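Part-time cleaner and toy room assistant - Amgate Dog Daycare

Amgate is looking for one person to take over the toy room and laundry from the end of April. It is a small daycare with a separate boarding wing, and everything the dogs chew, carry or lie on comes through one back room.

The job is mostly sorting and washing. Plush toys, ropes, balls and towels come back from the play yards mixed together on trays. You check each thing for loose seams and frayed ends, wash what can be washed, throw out what can't be saved and put the rest back on the shelves. On a busy day you can expect some 70 toys. You will also wipe down the counter and sink, restock cloths and help with feeding bowls at the end of the shift.

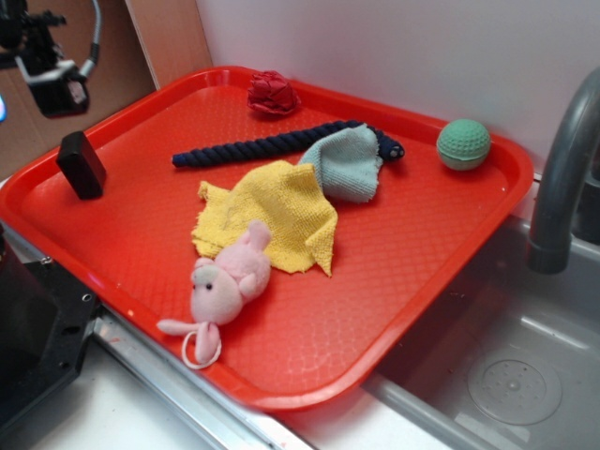
Oranuch Kaewmanee says the sorting goes faster once you know which toys belong to which yard, and that it took her most of March to learn it. She would tell anyone starting out to do the ropes first, as they take the longest to dry.

Hours are 7 to noon, four days a week, with one weekend shift a month. You will be on your feet the whole time and should be able to lift a full laundry bag. Experience with dogs is helpful but not required - you will meet them at drop-off and pick-up. Gloves and aprons are provided. We use unscented detergent only.

Training is paid and lasts 8 shifts. Parking is behind the building.

To apply, send a short note about yourself and the name of one reference to Sebastian Grecu at the front desk, or leave it in the box by the door. Applications close April 10, 2022.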